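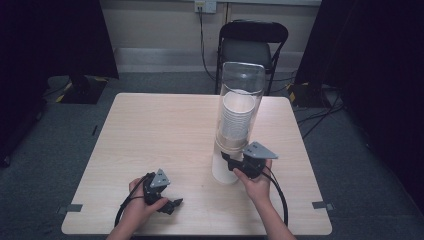 Fig. 1. Paper cups in the clear tube.

Section 4. Setting up the Narstead film night

Read all of it before guests show up. Last revised 4 June 2021.

The kit plays one documentary, The Yook Wreck, plus the old newsreel footage and the map reel. All on the Prero player. No internet needed once files are loaded.

4.1 Connect the player

1. Player on a flat surface, vents clear.
2. HDMI cable into the port marked OUT. Other end to the projector or TV.
3. Power last.
4. Wait for the blue light. Takes a while the first time, leave it alone.
5. Set the TV to the right input. If you get a gray screen with the ship logo you're good.

CAUTION: Do not pull power while the light is blinking. The player is writing to disk and you can lose the film.

4.2 Unlock the film

1. Press Menu, then Library.
2. Pick The Yook Wreck. Not the trailer, it has the same cover.
3. Enter code 3468 and press OK.
4. Pick your version: full or classroom. Classroom drops the diving accident chapter and runs 13 minutes shorter.

Note: Code is the same for the newsreels. Enter it agian if the player asks.
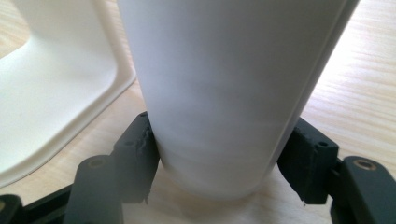 5. Turn subtitles on if the room echoes. The expedition radio calls are hard to follow without them, esp. chapter 9 where two ships talk at once.
6. Press Play, let the title run, check sound from the back row. Then Stop. Player goes back to the start by itself.

4.3 Map reel (optional)

Shows the search area, the last reported position and the sonar passes. No sound. Good while people find seats.

1. Library, then Extras, then Map Reel.
2. Set Repeat to ON.
3. To leave the reel press Back twice. Once only pauses it.

Note: The Grika sonar pass is mislabeled on the older disk (it says August, that's when the ship left port). Fixed in the new file. No need to send the disk back.
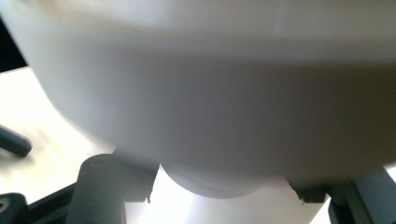
Fig. 2. Rounded surface, close up.

4.4 During the showing

- Lights down before the title. The opening is night footage, very dark.
- Break after chapter 6 if you want one. Press Pause, not Stop. Stop loses your place.
- Film has 11 chapters. Skip with the arrow keys.
- Credits have a short scene after them, the crew reading the captain's letters. Leave the lights off till it ends.

CAUTION: Projector lens cover gets hot. Keep it off the whole time the lamp is on, and don't set it on the vent.

4.5 If something goes wrong

No picture: check the cable is in OUT and not SERVICE. Same shape, easy to mix up.

Picture, no sound: Menu, Audio, set to TV. Then volume up on the TV iself.

"Title locked": code was entered for the trailer. Back to 4.2 step 2.

Newsreels look squashed: they're meant to be square-ish. Set Screen to Original. 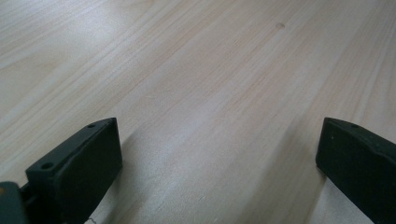
Film freezes: hold Power till the light goes out, count to ten, press again. Resume from the chapter menu.

Remote does nothing: batteries first. Then point it at the front left corner of the player, the sensor is small.

4.6 Shutting down

1. Stop the film.
2. Menu, Power Off. Wait for the light to go out.
3. Unplug, coil the cables loosely, lens cover on once the lamp has cooled.
4. Fill in the attendance card and put it in the lid pocket. Return shipping is covered in Section 5.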